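Two Hands, One Board: Gallery from the Drirthorpe Bench

Ifeanyi Etim and I have spent most of this spring teaching a two-armed robot to put small blue parts where they belong, and we're having a great time with it. The method is called Cleteo. It learns from people steering the arms by hand, and then it learns a second time from its own near misses (more on that below, because it's the bit we're proudest of). The full write-up is with our co-authors for comments, so treat this page as the friendly version.

The task board is a Bumar, the standard one in our lab. It has pegs, cylinders, one big round part, raised plates and a lot of outlines, and the robot has to work out which hand should go for what. That last question sounds small. It ate our whole winter! A single arm can be trained to pick up a peg and set it down again without too much fuss. Give it a partner and both arms want the same peg, or both wait politely for the other one to move.
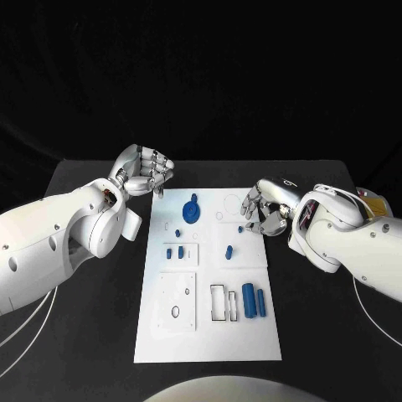 Our first version used one network for both arms, and it was very good at copying the person who drove it. If Ifeanyi always led with the left, so did the robot, even when the part was much closer to the right. Cleteo splits things up. Each arm has its own small policy, and a shared piece in the middle passes short notes between them: where I'm heading, how sure I am, how soon I'll be done. The notes are tiny, 18 numbers each, and we tried longer ones and got nothing for the trouble.

The training set is 658 demonstrations, all driven by the two of us plus Chibuzor Mohammed, who has by far the steadiest hands in the building and whose runs we could pick out blind after a while. We kept the clumsy ones in. Ifeanyi argued for that early on, I argued against, and he was right: a policy trained only on the clean runs freezes up when a peg is a little off its spot, while the one that has watched us fumble will back up and try again.

Now the near misses. When a grasp looks likely to fail, the arm stops a short way above the part and saves what it knows at that moment. Later we replay those saved moments offline and ask the model for a better approach angle. No new driving is needed, so we can set it going at 6 p.m. and look at the results over coffee the next morning – easily my favorite part of the day. 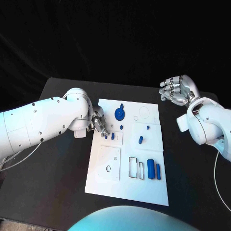 The hardest parts are still the short pegs. Fingers block the view from the head camera just when you'd like to see the most, so the policy has to lean on what it saw a moment earlier. Giving it a memory of around 2 seconds helped more than any change we made to the network itself. We tried going longer, and the arms got oddly stubborn, carrying on toward a spot where a part used to be.

The black curtain and dark table, by the way, are a plain choice for this round. We wanted to settle the hand-to-hand question before adding clutter. Chibuzor has already started on a messier setup with patterned cloths, and the early numbers dropped, as we thought they would, but the turn-taking held up nicely. That was a very good afternoon.

A few people at the Gallagher workshop asked whether the two arms ever bump. In simulation, yes, plenty. On the bench we run a hard limit on how close the wrists may come, and the notes between the arms keep them well clear of it nearly all the time. Round parts are where the right arm shines. It learned to curl the index finger and thumb around the knob, a grip that none of us remembers teaching it on purpose – we went back through the demonstrations and found Chibuzor doing it in a handful of runs.
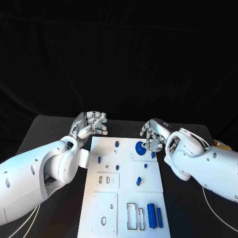 What's Next

Cylinders into the rectangular outlines, with both hands. One arm steadies, the other places. We have 2 versions of the shared piece to compare, and Ifeanyi has a bet going with Chibuzor over which one wins. Code and the replay tool will go up once the write-up is out. If you have a two-armed setup of your own and would like to try Cleteo on it before then, write to either of us at the Drirthorpe lab. We'd love to hear how it does on arms that aren't ours.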